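Last updated 2/21/20
14 shares | 3 comments

PLUVBERG STUDENTS TO ENTER ROBOT COOK IN LATORA OPEN, BRING OWN FRUIT

PLUVBERG -- The Jimgate Robotics Club will send a team of 4 to the Latora Open in April, where student-built programs get 30 minutes to tidy a play kitchen that most toddlers could manage before their nap.

The club has been practicing on a toy stove and sink since the fall. Points are given for moving each item to its assigned spot and taken away for hitting the faucet, a rule the team feels was written with them in mind.
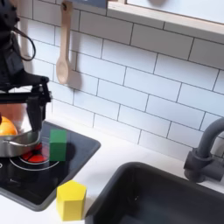

"We told our parents it would be making dinner by now," said team captain Sajib Wanigasekara. "It's at the stage where it can be in a kitchen."

Club adviser Taha El Ouafi said the students write all of their own code and hold strong opinions about each other's. Practice runs twice a week and ends when the building does.

The Open drew 48 teams last year. Jimgate finished ahead of several of them, and the club would rather leave it there.

Families are invited to a demonstration night before the trip. Admission is free, the room seats 50, and dinner will be pizza, made elsewhere by people.

Comments (3)

kneževič_fan: Is the Kneževič Cup team going too or just this one?

Dot R.: My grandson is on this team and he still can't load a dishwasher.

pluvberg_pete: What kind of pizza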